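Home | Guides | Floors | Walls | Stairs | Contact

Finding and Fixing Squeaks in a Wood Plank Floor

Last revised January 2022

A squeak is friction between two parts that were meant to be tight. In a plank floor the parts are usually a board and its subfloor, a board and the board beside it, or the subfloor and a joist. Each has its own repair, and most failed repairs come from treating one as another. The procedure below assumes solid wood planks nailed to a board or panel subfloor on wood joists. It does not apply to floating floors, glued floors over concrete, or floors with heating pipes or cable under the planks.

Tools and materials

Drill and a set of small bits
Trim-head screws and finish nails
Nail set and hammer
Thin wood shims, tapered
Wood glue
Powdered graphite or talc
Masking tape and a pencil
Wax filler stick matched to the floor finish
Flashlight

Step 1. Map the noise

Clear the furniture and rugs. Walk the floor slowly in socks, in parallel passes, shifting full weight onto each foot. When a board makes noise, rock in place until the exact point is found, then mark it with tape. Write a number on the tape and note whether the sound is a chirp, a creak, or a knock. A chirp is usually board against board. A creak that follows the weight is usually board against subfloor. A dull knock usually means the subfloor is lifting off a joist.
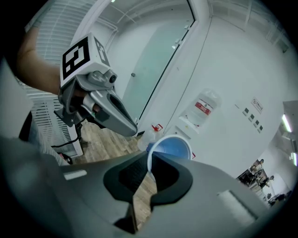

Do the mapping in the season when the floor is noisiest. In a heated house that is the dry part of winter, when planks shrink and the gaps between them open. A floor mapped in October may show half the trouble spots it will have later. If the house has a humidifier, leave it at its normal setting and record the reading with the map.

Step 2. Locate the joists

Where the underside is open, measure from an outside wall to each joist and transfer the measurements upstairs. Where it is closed, look for rows of face nails near the walls, or use a stud finder rated for deep scanning. Confirm each joist with a small pilot hole in a place that will be covered by baseboard or shoe molding. The bit should meet steady resistance past the depth of the plank and subfloor. If it drops into open space, move sideways and try again.

Mark joist lines on the floor with long strips of tape. Planks normally run across the joists, so the tape lines should cross the boards at a right angle. If they run parallel, check the work before going further.

Step 3. Repair from below, if possible

Repairs from below leave no marks and should be tried first. One person stands on the marked point upstairs while a second watches from below with a flashlight.

a) Gap between subfloor and joist. Coat a shim with glue and slide it into the gap by hand until it is snug. Do not hammer it. A driven shim lifts the subfloor and starts a new squeak at the next joist.

b) Long gap along one joist. Glue and screw a straight length of lumber to the side of the joist, pressed up against the subfloor. Several shims in a row will work loose.

c) Plank moving on the subfloor. Drill a clearance hole through the subfloor only, then drive a screw up into the plank. Choose a screw that ends at least a quarter inch below the plank surface. Measure the combined thickness at a floor register or a pipe opening before choosing the length. Have the helper stand on the plank while the screw is tightened, then step off before the point is tested.

Arlindo Brandão, who repaired most of the floors used in preparing this guide, wraps tape on the drill bit as a depth stop and replaces it every few holes. Tape slides. A collar stop is better if one is available.

Step 4. Repair from above

For a chirp between boards, brush graphite or talc into the joint, cover it with a cloth, and walk on it to work the powder down. Wipe off the excess. Graphite leaves a gray line on pale floors, so use talc there. Do not use oil. It stains the wood edge and prevents later finish from bonding.

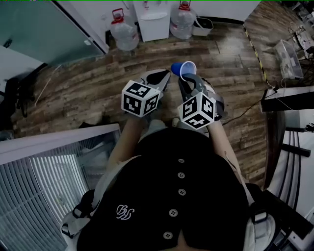 If powder has no effect after two applications, fasten the board. Drill a pilot hole through the plank at a joist line, and drive a trim-head screw until the head sits just below the surface. Place screws near the edge of the board where grain is darker and the filled hole will show less. Angled pairs of finish nails hold nearly as well and leave smaller holes. Set the heads with a nail set, never with the hammer face.

Fill each hole with the wax stick, pack it with a plastic scraper, and buff with a dry cloth. On dark floors choose a filler one shade darker than the finish. A lighter filler reads as a dot from across the room.

Step 5. Retest

Wait a day for glue to cure. Walk the full map again, including the points that were quiet the first time. Fastening one board can transfer movement to its neighbor. Keep the numbered map with the house papers and add the new fasteners to it, with their distance from two walls.

Common faults

Screw spins and does not draw the board down: the pilot hole is too large, or the screw has missed the joist.

Board cracks at the end: pilot hole too small, or placed less than an inch from the end. Glue the crack, clamp or weight it, and refasten farther in.

Squeak returns every winter in the same place: the floor is moving with humidity. Check the crawl space for bare soil and missing vapor barrier before adding more fasteners.

Whole area bounces when walked on: this is a framing problem. Have the joists checked before doing any surface work.

Corrections to this page were supplied by Sheena Gillies (joist location) and Moataz Benmoussa (filler colors).

Contact Telska Floor Guides | Copyright Telska | Back to top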